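Kastance notebook, Fellport bench
April, started 8:40 in the morning

Picking up where I left off. The teach set for the processor pick was finished before I went home, so today is for the connector work inside the case, which I have been putting off because it is the part I am worst at. Coffee first, then a good look through yesterday's playback with the sound off (the sound only makes me nervous).

The count so far stands at 696 demonstrations across all the Kastance tasks. I had it at a few more than that until I went back and threw out the ones where I had paused to think with the fingers hanging over the socket. They looked fine on screen, but the policy picks up on the hesitation and will happily sit there hovering, just as I did, and I would hate to pass on my bad habits to a machine that has quite enough trouble already. If you are recording for this project, please decide what you are going to do before you press start!

Setup is the same as in the last entry. Case on its side with the panel off, fixture plate to the left of it, processor in its pocket and the socket bracket up. I went over the plate position with the square again before the first run. My old habit was to line it up by eye against the grooves in the table, and that cost us a whole afternoon in the Mudgway trials, so I am now a reformed character and the square lives on the bench.

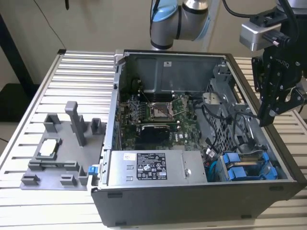

Some notes on driving it by remote control, for whoever takes the next shift. I have the hand controller scaled to 40 percent for anything inside the case. At full scale I overshoot every time I get near the cables, and then I correct, and then I correct the correction, and the recorded path ends up looking like a child's drawing of the sea. At 40 it feels slow for the first few minutes and then you stop noticing. Outside the case I go back to full scale for the long moves, and I switch over while the gripper is well above the rim. Switching lower down gives a small jump. It isn't dangerous, but it does get recorded.

I also tried guiding the arm by hand for the approach, which I had wanted to do for weeks. It is lovely for the big motions. You just take hold of the wrist and walk it over, and the path comes out smooth and natural in a way I never manage with the controller. Near the drive caddies it is another story, as my own arm gets between me and the thing I am trying to see, and I end up leaning over sideways like somebody looking for a lost earring. My feeling for now is hand guiding down to the rim, remote control below it. The two recordings can be joined afterwards with the Fanau script, as long as the joints haven't moved between them. The script does complain about the time gap. Let it complain.

On to the cables. These are the real trouble, and I want to write down what I think is going on while it is fresh. The board stays put, the cage stays put, but the cable bundle takes up a slightly different shape each time the case is handled, and a path that was fine in the morning will brush a loop in the afternoon. I spent the first week tucking everything back exactly as it had been before each run. That gave me very tidy recordings and a policy that was lost as soon as a loop had shifted by a finger's width. So now I stir the cables a little between runs on purpose, and I take a different line in with the fingers depending on how they have settled. More work, and the success rate on playback dipped at first, but I do believe it is the right way to go.

The wrist camera has been a great help with this. From the fixed view I can tell which side of the cage I am on and not much more – depth down there is anybody's guess. From the wrist I can bring a fingertip up to a connector and judge the last little bit properly. I keep the wrist view large on the left monitor now and only glance at the other one when I am moving in or out. 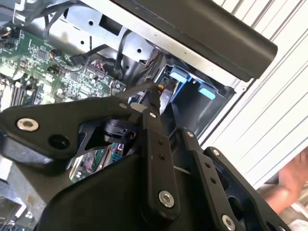 Fingertip approach angle matters more than I gave it credit for. Coming in steeply, the linkages hide the very thing I am aiming at, and I am left guessing for the last stretch. Tilting the wrist back a bit before going below the rim opens the view up again. I did a batch with the tilt and a batch without, and the tilted ones are shorter and a good deal calmer to watch. I have marked them in the log as "lean back" so they can be pulled out separately.

Recorded 72 today, all told. Episode 1022 in the raw numbering is the one to look at if you only have time for one: clean line in, a small correction near the cable loop, and a nice unhurried retreat. The raw numbers run higher than the count at the top on account of everything I threw out.

To do, in no special order:

Re-zero the force reading before each batch. I forgot twice.
Ask Mudgway whether their spare fixture plate has the same pocket depth as ours.
Try the controller at a slightly lower scale for connectors only.
Trim the dead time off the start of this morning's runs.

Stopped at 5:15 with the arm parked and the log copied over. Processor pick gets its playback test next, then back to the connectors with the tilt on from the start.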